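The Laundry Teachers
By Raymonde Desjardins
24 December 2020
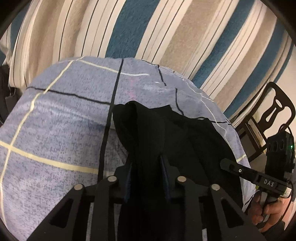
Glenys Rowlands has folded clothes for a living since May, and she would like it known that she was perfectly good at it before. Forty years of practice, three children, one husband who believed socks returned to drawers by migration. Then she took a job teaching a robot to do the same thing and discovered she had no idea how she did it.

"I pick it up and then it's folded," she says. "They wanted to know about the part in between."

The people who wanted to know are at Fluledent, a small company on the upper floor of a former seed warehouse in Plunton. Its product, when there is a product, will be a household arm called the Biwott, which is meant to tidy a bedroom while you are out. At the moment the Biwott can tidy a corner of a bedroom, provided you are out for a long time.

Robots used to be taught tasks like this by someone typing. You told the arm where to go, and it went there, whether or not the shirt had come along. Fluledent does it the other way. A person takes a pair of hand-held grippers, each with two fingers and a camera, and does the chore with those in place of hands. The cameras watch what the fingers do. The recordings go to a computer, which tries to work out what a robot with similar fingers ought to do next time it meets a heap of laundry. Do this often enough, the theory goes, and the machine gets the idea.

How often is enough is a sore point. The team's first target for picking up a single garment and laying it flat was 113 recordings. Sze-wing Wan, who runs the training side, chose the number and now winces when it comes up. The target was raised to 410, and then to 971, at which point she stopped writing it on the whiteboard.

"It learned to pick up one gray T-shirt beautifully," she says. "You could have sold tickets. Then Hywel brought in a cardigan."

Hywel Craddock builds the grippers and is still a little defensive about the cardigan. Soft things are hard for robots in a way that car doors are not. A car door is the same shape on Monday as it was on Friday. A knitted top dropped on a blanket takes up a new shape every time, and the computer, which has never been cold in its life, has no opinion about which end is the neck. Dark clothes are worse, as all the folds that a camera might use to get its bearings sink into one another.

So the teachers work in real bedrooms and living rooms, on blankets and bedspreads with patterns nobody would pick for a laboratory. Rowlands does some of hers at home. Stripes are encouraged. So are lumps. A robot raised entirely on bare tables, Wan explains, will come to believe that the world is a bare table, and will be badly upset by its first duvet.

I was allowed a try. The grippers weigh less than I expected and are much stupider than I hoped. You squeeze, the fingers close, and for a second you feel like a surgeon. Then you try to turn a sleeve the right way out and feel like a lobster doing its taxes. My first towel took 33 seconds and ended up as something closer to a hat. Craddock asked, very kindly, whether I would mind if they didn't keep that one.

They do keep some of the bad ones. A dropped garment followed by a decent recovery is useful, as robots drop things all day long and need to know that life goes on afterward. What they can't use is dithering. Rowlands was told in her first week that she hovered. She would bring the gripper down, think better of it, lift a little, and come in again from the left. The robot, a faithful student, learned to hover too. For almost a month it approached every pillowcase like a man about to pet somebody else's dog.

The company has also tried the remote method, in which the teacher sits in a chair and steers the real arm from across the room. Aled Gethin, the youngest of the team and the only one to have grown up with a game controller in his hand, is very good at it. Everyone else is slow. The hand-held kind wins on convenience, too: you can put a pair in a bag and take them on the bus to Vimatdale, which Gethin does twice a week, to fold his grandmother's washing. She thinks he has finally become considerate.

On my last afternoon, they ran the Biwott on a basket it hadn't met before. It laid out a pillowcase, then a vest, then spent a while with a fitted sheet before setting it gently back in the basket. Rowlands watched with her arms crossed.

"I never showed it that," she said. "But it's what I do."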